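About Nendero

Nendero tests machines that are supposed to do chores. We are a small company that works for people who are thinking of buying one, or of putting one on a shop floor, and who want to know what it can do before they sign anything.

We started in April with two benches in a rented unit and one contract, from a parts finisher called Prulora. They wanted to know if a robot could take molded parts out of a bin, turn them over and set them on a rack. A person picks this up in a morning. We spent the whole contract on it, and our report said the robot could do the racking but should be kept away from the bin. Prulora followed that advice and still sends us work.

What we test

Our work falls into two groups. The first is shop-floor work: loading, sorting, racking, wiping down, packing. The second is housework: dishes, laundry, clearing a table, putting things back where they go. We keep a list of 200 chores, written out in plain words, and each machine that comes in is tried on the ones its maker says it can handle. Every chore gets 170 tries. We do not let the maker's staff stand at the bench during a run, and we do not drop the bad tries from the count.

Parts with curves and openings are among the harder ones. A flat box gives a gripper two good sides to hold. A hollow shell gives it a rim, and a rim can be taken in a lot of ways, most of them poor. If the part tips while it is being lifted, the machine has to notice and do something about it.

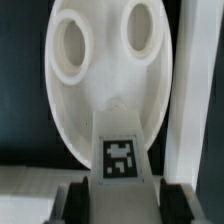

Lighting matters too. White plastic under even light has few edges for a camera to find, and we have had machines pass a chore with gray parts and fail it with white ones. We now run both.

Can they do it yet?

This is the question we get most. On a shop floor, with the same part in the same place, yes, often. With mixed parts, sometimes. In a home, mostly no. A machine that folds a towel well may not get the towel out of the dryer. Last year we tested a kitchen unit called the Flultar, which stacked plates without trouble and could not deal with a fork left on one of them. Our view is that a household machine worth paying for is still some way off, and we say so to clients who would like to hear something else.

How we work

A standard test takes 3 weeks. You get a written report, the full video and a table of every try. We also keep a shared bench at Yoo, the workshop building across the road, where clients can bring their own parts and watch a run. Please book ahead.

We do not sell robots, and we take no fee from the companies that make them.

Page last updated 1/16/20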